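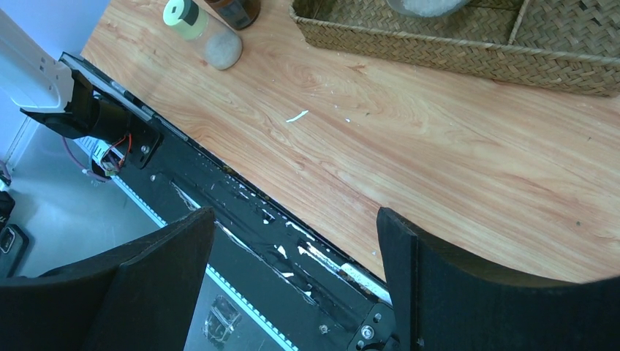 3. The Open Day Demonstration

3.1 Setting and visitors

The system described in Section 2 was shown to the public in June, when the Skandcombe laboratory opened its workshop to visitors. Muchen Shao ran the demonstration with one assistant. Visitors came in small groups from Clolton and the nearby towns, and almost 40 of them stayed for a full run. Most had never stood near a working robot arm. They were told only that the task was a kitchen one and that they could ask questions at any time.

We chose condiment containers for the day. People know how these things are handled at home, and they have firm opinions about how a robot should do it. The containers also differ in shape, lid and weight, and many are made of glass, which makes the choice of grip point matter.

Grasps were taken from above where the neighboring containers left enough room for both fingers. Figure 4 shows a glass jar of rice between the fingers, with the compartments of the woven basket behind it.

Figure 4. Wrist view of a jar of rice between the gripper fingers.

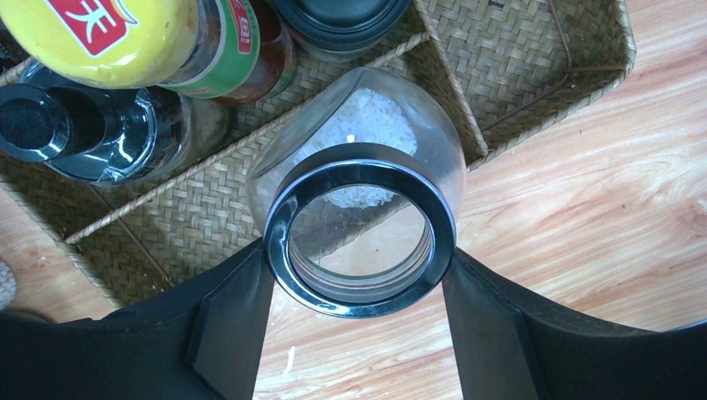 3.2 Procedure

The Tiltaso controller was used with the same settings as in the laboratory trials, apart from a lower speed limit. Each group watched 2 runs. In the first, the operator explained each motion before it started. In the second, the operator said nothing and visitors were asked to say aloud what they thought the arm would do next. Their remarks were written down by hand and later sorted using the Cuypers scheme.

The two arms share one rail in front of the table. Visitors stood on the far side of a rope and followed the work on a monitor that switched between the wrist view and the overview. 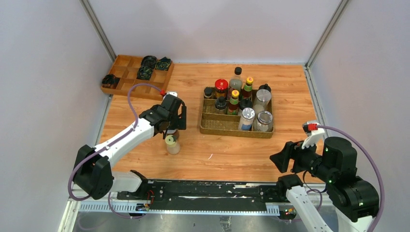
3.3 Remarks from visitors

Most remarks concerned speed. Several visitors found the pauses before a grasp too long and took them for faults. Others asked why the second arm did not help more often. In the silent runs, visitors were good at naming the next container but poor at judging when the fingers would close. We have since added a short tone before each closing motion.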